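Cómo fijar un herraje metálico a la madera sin que baile

Si habéis llegado hasta aquí es que ya tenéis la pieza presentada y el lápiz en la mano, así que vamos con calma, que las prisas en esto se pagan luego.
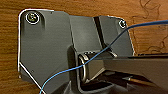 Antes de taladrar, marcad el centro de cada agujero con un punzón, aunque os parezca una manía de viejo. Yo uso broca fina, más delgada que el tornillo, y no aprieto nada del todo al principio: meto el primero hasta que agarra, luego el segundo, compruebo que la pieza asienta bien plana y entonces sí, un poquito a cada uno — siempre con destornillador de mano, Phillips y de la medida justa.

Si la madera es dura, pasad la rosca por un poco de cera de vela. Y si un agujero os queda holgado, un palillo con cola, 25 minutos de paciencia (yo aprovecho para el café) y volvéis a empezar. Después repasad el apriete al cabo de unas semanas.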